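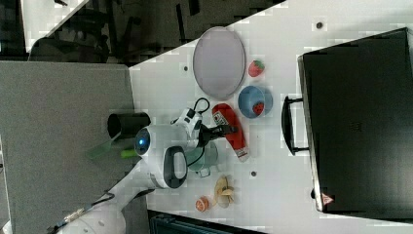
Hallel is looking for 15 people to join a table-setting study in Zilldale this July. We want to learn how different people arrange fruit and dishes when they have only one small table and no instructions. You will get a white table and a few simple things, such as a large oval plate, a light blue bowl and two strawberries, and you put them where you feel they belong. There is no right answer - please do it as you would at home.

One visit takes 2 hours, on a Thursday, starting at 7 in the evening. You must be an adult and able to stand for short periods. Experience is not needed. We pay travel costs inside Zilldale. To apply, please write a few lines about yourself to the Hallel office, 178 Darko Road.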